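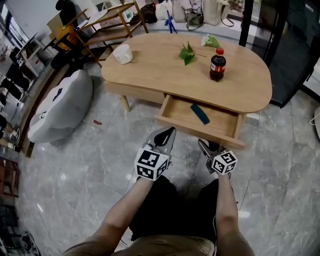 Figure 5. Both grippers raised at the coffee table, drawer open.

5. First session with the Drurkum hand grippers

Revised August 2018. Replaces the July sheet that was taped inside the parts box.

Read section 4 before this one if you have not glued the marker cubes yet. If you bought the parts as a set from Clitis, their leaflet says the pair is "ready in minutes." We have not seen that happen at the workshop. Plan on an evening, and don't plan on using anything you record during it.

What follows is for recording with a pair of hand grippers in an ordinary room. It doesn't cover playing the motion back on an arm. That is section 8, and section 8 is shorter than we would like.

5.1 Choosing the room

1. Pick a piece of furniture with at least one thing that moves. A table with a drawer is fine. A drawer that sticks is a bad first choice, whatever the forum says about hard examples being better examples.

2. Put a few everyday things on top. A mug, a bottle and a cutting from a plant will do. Leave room between them. You want to reach each one without knocking its neighbor, at least until you have a clean session on disk.

3. Put something light in the drawer. A comb is good. Keys are not, they slide to the back every time the drawer is pulled.

4. Pick loose things up off the floor where you will be standing. You will be looking at your hands.

5. Look for glass. Doors, mirrors and picture frames can throw back a second copy of the cubes, and Mallis (the tracking program) will sometimes follow the copy. Version notes for Mallis claim this was fixed. Run the check in 5.4 and decide for yourself.

Note: Glossy floor tile can do the same thing under strong ceiling light. Turning off one lamp has cured it for us more often than any setting in the menu.

5.2 Checking the cubes

1. Look at every printed face of both cubes. A face with a lifted corner, a crease or a thumbprint in the ink should be reprinted. Don't flatten it with clear tape. Tape shines, and a shiny marker is worse than a missing one.

2. Confirm the left cube is on the left gripper. The patterns are different and the program does not warn you if they are swapped. It simply records your left hand as your right hand, with great confidence.

3. Try to twist each cube with two fingers. If it moves at all, go back to 4.6. There is no software correction for a loose cube, although there is a slider in Mallis labeled as if there were one.

4. Open and close each gripper fully and watch the finger. It should travel smoothly and come back to the same place. A finger that stops short will be logged as holding something.

Caution: Keep your own fingers clear of the hinge when you do this. The spring in the kit is stronger than it needs to be.

5.3 Getting ready to hold them

1. Run any cable along the outside of the forearm and leave slack at the elbow. Bend the arm all the way before you decide there is enough.

2. Wear plain clothes. Checked shirts and printed fabric have given us false detections. Domenica Hämmerli thinks this is down to her old camera and not the shirts, and she may be right, but plain clothes cost nothing to try.

3. Take off watches and loose bracelets.

4. Hold both grippers in front of you at about the height you will be working, with the fingers pointing away from you. Tilt your head down until both cubes are in view in the preview window. Have someone else read the preview for you if you can. Guessing does not work well.

5. Keep each cube turned so that at least two faces point back toward the camera. One face alone is enough according to the Mallis help page. With one face alone, our recordings showed the hand flipping over and back in midair, which no hand does.

Note: If the tilt of a cube goes past 45 degrees from where you started, expect dropouts. You can still reach that way. Do it slowly, and check the file afterward.

5.4 The still check

This is the step people skip, and most of the complaints on our shelf of returned kits trace back to it.

1. Start a recording in Mallis.

2. Rest your elbows against your sides, hold both grippers toward the table and keep as still as you can while someone reads out the frame counter. Stop at 200.

3. Open the file and look at the position plot for each hand. You want two nearly flat lines with a little shake in them.

4. If you see spikes, find out what caused them before going further. Cover any glass with a sheet and repeat. Then change the lamp and repeat. Change one thing at a time.

5. If the plot is perfectly flat, be more worried, not less. It usually means the program has lost the cube and is repeating the last position it had. The status light stays green while it does this.

Caution: Do not switch on smoothing to get rid of spikes at this stage. Smoothing makes the plot look better and leaves the data as wrong as it was.

5.5 Recording the drawer

1. Start with the drawer closed and both hands back near your body.

2. Start the recording, wait for one slow breath, and reach with one gripper only. Keep the other one up where the camera can see its cube.

3. Hook or grip the front edge of the drawer and pull toward you. Pull straight. Kneeling or sitting low makes this easier with a coffee table, and your back will put up with it longer.

4. Let go and bring the hand back. Then reach in, take the object, lift it clear and set it on the table top.

5. Stop the recording before you relax. If you lower your arms first, the file ends with both cubes out of view, and you will have to trim it by hand.

6. Write down what you did, in words, with the file name. Do it now. Files from a week ago all look alike.

Note: A flat object lying slantwise in a drawer is harder to pick up than you would expect. If the finger keeps skating over it, turn your wrist to match the object. Don't press harder. The fingers bend, and a bent finger is recorded as a partly closed one.

5.6 Recording the table top

1. Move one object at a time. Mugs go by the handle or the rim, pick one and stay with it for the whole session.

2. A plastic bottle should have its cap on tight. Grip it below the shoulder. A partly filled bottle shifts its weight when you tip it, so leave pouring for another day.

3. Plant sprigs look easy and are not. The gripper tends to close on one leaf and drag the rest. Record a few anyway, and mark them as failed where they fail. Deleting the failures gives you a tidy folder and a poor idea of how things went.

5.7 How much is enough

The Clitis leaflet gives 56 recordings as enough to teach a drawer. It doesn't say which drawer, or how often it opened afterward. Wenjie Hou made 323 at the workshop on a single cabinet and got an arm that opened it on good days. Move the cabinet a hand's width and the good days stopped. We would treat any promised number with suspicion, ours included.

What did seem to help was variety: standing a little to one side, moving the mug, leaving the drawer partly open at the start. We can't prove it. Nobody here has run the two side by side with everything else held the same.

5.8 If something goes wrong

One hand missing from the file: the cube was out of view at the start. Mallis picks its cubes in the first second and does not look again. Start over with both raised.

Hands recorded too far apart: the cube size in settings doesn't match the cube you printed. Measure the printed one with calipers. The size on the Lü template is the size before your printer scaled the page.

Gripper reads closed when open: redo the travel check in 5.2. If it persists, see the wiring table in 3.9.

Recording stops by itself: check free disk space first. After that we don't know. It has happened on more than one laptop and restarting the program clears it for a while.

Go on to section 6 when you have one drawer recording that you would be willing to show someone.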